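Budgeting for a second set of handheld grippers – sanity check?

bentwrench
Hi all! We're a tiny shop, mostly collecting cloth handling demos (striped stuff at the moment, it shows up nicely), and I'm trying to put together next year's equipment list before February. A couple from the desk where we work:

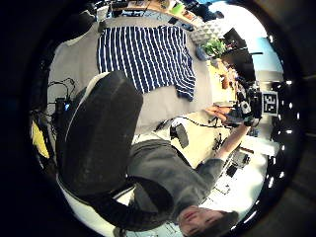
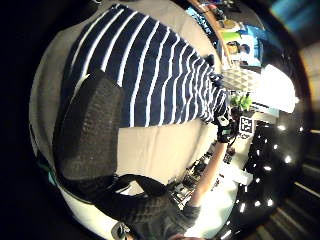
So the question is whether to buy two more Kozma kits or go over to Bivent. Kozma quoted us 265 for a spare set of fingers and mounts, and I'd love to hear from anyone who has lived with either one for a while.

ganska_fan
Oh, I'd stay with what you know! We mixed brands at our Trisotthorpe place and spent ages on calibration – lovely people at Bivent, but the mounts don't swap.

loopback
I'd disagree there, friendly as ever. Swapping mounts took me 39 minutes the first time and far less after that. Put the money into spare cables and straps instead, those are what wear out on us.

bentwrench
Thank you both, cables weren't even on my list (they are now!). Does Bivent charge for shipping on small orders?

loopback
They did on my last one. Ask for it in the quote, and ask about printed markers too while you're at it.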